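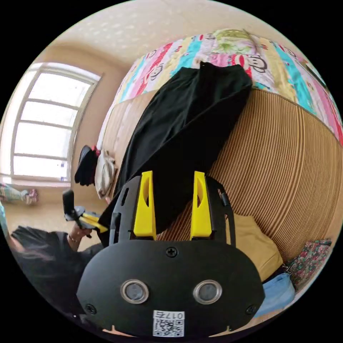 Viernes, 16 de febrero de 2024

¡Hoy le ha tocado a la ropa! Llevaba desde enero diciendo que este cuarto necesitaba una tarde entera y por fin la ha tenido, con la radio puesta y la ventana abierta aunque hiciera un frío de mil demonios.

He empezado por lo negro. Tengo una cantidad absurda de ropa negra, toda larga, toda mate, toda igual cuando está hecha un gurruño, y el único sistema que me funciona es ir echándola encima de la cama y estirarla prenda por prenda. Sobre la colcha de los monos se ve de maravilla, eso sí. Con tanto rosa, tanto turquesa y tanto amarillo debajo, lo negro destaca como si lo hubieran recortado con tijeras. Me encanta esa colcha. Me encantan sus monos bocazas y sus orejas redondas, y me da igual que Ginette diga que es de cuarto de niños (lo dijo el domingo, con la taza en la mano y sentada encima de tres monos por lo menos). La compré en Postorholm, en aquel mercadillo del muelle donde llovía de lado, y la traje en brazos en el autobús porque no cabía en la mochila. No la cambio por ninguna lisa.

Lo que he aprendido hoy: doblar a lo largo primero. Tahira me lo enseñó por videollamada la semana pasada y yo no le hice ni caso, y resulta que tiene toda la razón. Se coge la prenda por la cintura, se deja caer, se junta costado con costado, se pasa la palma de arriba abajo y solo entonces se dobla en tres. ¡Qué gusto da pasar la mano por una tela suave y ver que se queda quieta! Yo antes doblaba por la mitad en cualquier dirección y luego me quejaba de las arrugas en las rodillas. El primer intento se me resbaló por el costado de la cama y acabó en el suelo, el segundo quedó torcido, y a partir del tercero ya iba yo como una dependienta de las buenas.

He hecho tres montones: lo que se queda, lo que se va a Zelwood y lo que hay que coser. El de coser es una vergüenza. Hay un bajo que lleva descosido desde el viaje con Solveig, y un botón que guardé en un sobre con tanto cuidado que ahora no aparece el sobre. En Zelwood recogen los sábados hasta las 2, así que mañana me planto allí con las bolsas antes de que me arrepienta. Siempre me arrepiento. La otra vez saqué una falda de la bolsa ya en la puerta, y no me la he puesto ni un solo día desde entonces. Hoy la he vuelto a meter, bien al fondo, con dos jerséis encima para no verla.

El cajón de abajo ha sido la gran alegría de la tarde. Al vaciarlo ha salido la bufanda que daba por perdida en el tren, un par de calcetines de lana todavía con la etiqueta de Sundqvist y un billete del museo de Stirkton, doblado en cuatro. Me he sentado en el borde de la cama, sobre las rayas marrones, y me he quedado un buen rato mirando el billete. Qué día tan bueno fue aquel. Sigrun se empeñó en subir andando hasta el faro, nos comimos los bocadillos de pie y Ryszard perdió un guante y fue el resto de la tarde con la mano metida en el bolsillo ajeno. Tengo que escribirles. Tengo que escribirles esta semana, que luego se me pasa.

He forrado el cajón con papel de regalo del que sobró en Navidad, el verde, y ahora da una alegría tonta abrirlo. Lo he abierto ya cinco o seis veces sin necesitar nada. He puesto los pantalones de canto, como los libros, y se ven todos a la vez sin levantar ninguno. Los jerséis no se dejan, se van de lado en cuanto quitas uno, así que siguen en la balda de arriba, apilados como siempre.

Queda el armario. Hoy no lo he tocado, solo he abierto la puerta, he mirado las perchas y la he vuelto a cerrar muy despacio. Me he puesto un tope de 60 perchas y ni una más, y sospecho que voy a sufrir. Pero con el ánimo que tengo ahora mismo, ¡que venga el armario!

Para cenar, sopa de la de ayer y el pan un poco quemado. La colcha ya está estirada otra vez, con la parte verde y blanca hacia la almohada, que es como me gusta a mí. Mañana: bolsas a Zelwood, hilo negro (dos carretes, del grueso), preguntar si tienen botones sueltos, y llamar a Tahira para contarle lo del doblado, que se va a poner insoportable.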